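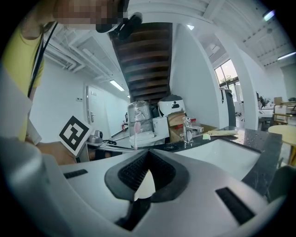
Roy Lightfoot told us after his second race that the boat felt like it was on rails, and that if he wanted rails he would play a train game. We wrote that down word for word, and most of what changed between the first build and the last one goes back to it.

Student Work > Game Design > Reports

Flendura: A Rowing Game for Two Keys
Project report, Mendon team

What we set out to make

Flendura is a single-scull rowing game played with two keys, one for each oar. We wanted a sports game that a person could learn in one race and still be bad at after fifty. Most of the sports games we grew up on give you a big roster, a career mode and a controller with every button in use. We love those games! But we had one semester and four people, so we went looking for a sport where the whole thing comes down to timing.

Rowing fit beautifully. You hold a key to pull and let go to recover. Hold too long and the blade drags. Let go too early and you've thrown away half the stroke. If your left and right pulls don't match, the boat turns, and then you spend the next few strokes fixing it while the other boats slide past.

The race is 300 meters. We tried longer courses and people's hands got sore, which we suppose is realistic, but it wasn't much fun after the second go.

How the boat works

The first build treated the boat as a dot with a speed. Each good stroke added some, water resistance took some away, and steering was an angle we changed by hand depending on which key was down. It ran fine and it was dull. That's the version Roy called rails.

For the second build we threw out the angle and gave each oar its own force, applied out at the side of the hull. Now the turning comes from the forces themselves. The very first time we ran it the boat spun in circles like a leaf in a drain, and we laughed so hard that we kept a recording. It took most of a week to get the damping right. Too much and we were back on rails – too little and only one of us could finish a race.

The third build added the surge. In a real scull the hull speeds up and slows down within every stroke, since the rower's weight is sliding back and forth on the seat. We faked this with a simple curve layered over the boat's speed, and it made a bigger difference than anything else we did. You can feel the run of the boat between strokes now. If you start the next pull at the top of the curve you get a small bonus, and players began finding this on their own without any hint on the screen, which was a thrill to watch.

The opponents

There are three computer rowers, named Whitlock, Rallura and Old Blue. They use the same physics as the player and get no free speed. We felt strongly about this. Everybody on the team has a story about a racing game where the car behind you is somehow always right behind you, however well you drive.

Whitlock starts fast and fades. Rallura is steady and dull and will beat you if you panic. Old Blue rows a bit crooked on purpose and drifts toward your lane, so you have to decide whether to hold your line or ease off. An early version of Old Blue rammed people. We toned him down, although some testers missed it.

Testing

We had 13 testers, each playing three races on the final build with the practice screen turned off. Every stroke was logged with its length, the gap before the next one and the difference between left and right. When we cleaned up the log, with restarts and idle key presses taken out, we had 1159 strokes to look at.

What we found:

- Left and right got closer together from race to race for nearly everyone, even for people who told us they weren't improving.
- Players rushed the recovery far more than they rushed the pull. The worst rushing came near the finish, when another boat was level.
- Testers who turned the sound up rowed more evenly. We didn't set this up as a proper comparison, so take it as a hunch, but we'd love to test it.
- The people who play rhythm games did well right away. The people who play racing games steered too much.

One result surprised us. We'd expected people to dislike losing to Rallura, the steady one, and instead she became the favorite. Several testers asked for a race against her alone, so we added it to the menu on the last day.

What went wrong

The stroke meter was a mistake for a long time. We put a big colored bar in the middle of the screen to show when to release, and people stared at it and never looked at the water or the other boats. We shrank it, then moved it to the bottom, then made it fade out after the first ten strokes. Fading was the answer and we should have tried it sooner.

Our keyboards also caused trouble. One laptop dropped a key press whenever both oar keys and the pause key went down together. We lost two evenings hunting for a bug in our own code before somebody plugged in another keyboard.

We never got to wind. It's in the design document, with arrows and everything, and the code has an empty function for it.

What comes next

Two-player racing on one keyboard is already half working, and it is loud and silly and wonderful. After that we want a double scull, with each person taking one oar on a shared boat. We've tried it on paper, with one of us calling the strokes, and we can already tell it will start arguments.

The final build and the cleaned stroke log are in the Mendon project folder, along with the recording of the spinning boat.

Filed under: Sports Games, Student Projects, Playtesting
Print this page | E-mail this page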